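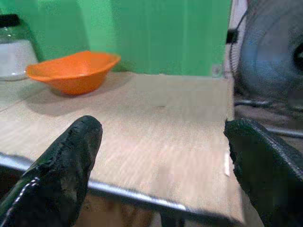 So I finally caved and bought the Stirkow sleeves for my gripper, and after 200 hours on the clock I reckon I can give them a fair go in print. Sleeves are the bit everyone skips over when they're drooling at arm specs. I did too! My first lot were bare rubber pads from Bekgate and they let go of anything with a curve on it, bowls especially (I swept up a lot of cereal last winter).

The Stirkows are black, stitched along the side, and they pull on over the fingers like a stubborn sock. Allow yourself 40 minutes the first time and have a cuppa handy. The second pair took me 8.

Grip on plastic is terrific. I've got a cheap orange bowl I use for all my testing, thin flared rim, and with these on the arm picks it up by the edge and carries it across the table without that horrible slow slide. Jars are harder. Anything heavy with a smooth lid still wants a slower close, and I had to drop the speed well down before I'd trust it over the floor.

Now the wear. Mine are scuffed and creased all over and there's fraying along the edges, which I wasn't thrilled about at that price. Finlay MacLeish runs his on a Shearer arm, mostly sorting cutlery, and told me his colour had hardly changed, so it may come down to how often you bump the rim of the table (often, in my case). The seams have held, I'll give them that. Stirkow claims 2000 hours. I can't see it, not with my driving.

Two grumbles: they only come in one size, and the instructions are a single folded sheet with the diagram printed upside down. I emailed and got a nice reply from Hamish Halliday in their support crew, who sent through a proper PDF before lunch.

Would I buy them again? Yep, and I already have. Four stars, and I'd happily find the fifth if they toughened up the edges.

Filed under: Reviews > Grippers & Spares
Contact | Copyright, all rights reserved | Back to top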